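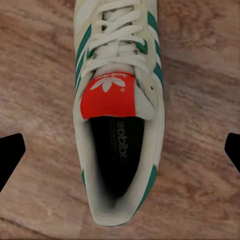

4. Setting up the shoe pick in the simulator

By now you should have the Ladis arm bolted to its plate, the Akesov controller talking to your computer, and the home position saved (section 3). Before the real arm goes anywhere near a real shoe, we run the pick on screen. Please be patient with this part. Arūnas and I spent most of a December learning that an evening in the simulator is cheaper than a new set of fingers!

4.1 Open the project file and load the bench. The surface comes up with a wood-grain texture, and if the grain looks a little smeared when you are close in, leave it alone. A sharper texture slows older computers down and the arm doesn't care.

4.2 Load the sneaker and choose the view from straight overhead. Turn the shoe until it lies lengthwise, toe toward the top and heel toward the bottom, with one black finger on either side and open space between each finger and the shoe.

4.3 Compare the two gaps by eye, then nudge the shoe with the arrow keys until they look even to you. A lopsided start means one finger touches first and pushes the whole shoe across the bench.

Note: Use the outline of the sole for this, and try not to be guided by the laces or the green stripes. Stripes pull the eye around more than you would think, and Triin had hers a good way off center before she switched to the outline.

4.4 Set the closing speed to 40 and the force limit to 500. Both boxes are under the Hundirix tab. Press Enter after each one — the number will not stick if you simply click away.

4.5 Lower the fingers in small steps. Stop while the tips are still clear of the surface, and save this height as "pick low."

Caution: Do not raise the force limit above 600, even in simulation. The saved file is the same one the real arm reads later, and it is very easy to forget you changed it.

4.6 Close the fingers slowly and watch the sides of the shoe. If the shoe turns as it is gripped, open up, go back to 4.3 and try again. If the fingers meet the padded collar, your grip is too far toward the heel, so move it forward a little.

4.7 Run the pick 22 times without touching anything, then look at the log. Any line marked "slip" means another visit to 4.5.

Note: Sarmīte likes to repeat the whole run with the shoe turned slightly, and I have come around to her way of thinking. It takes one more cup of coffee.

4.8 Save under a new name and keep the old file. Section 5 covers moving the settings across to the real arm.

Revised 29/08/2025, R. Adomaitis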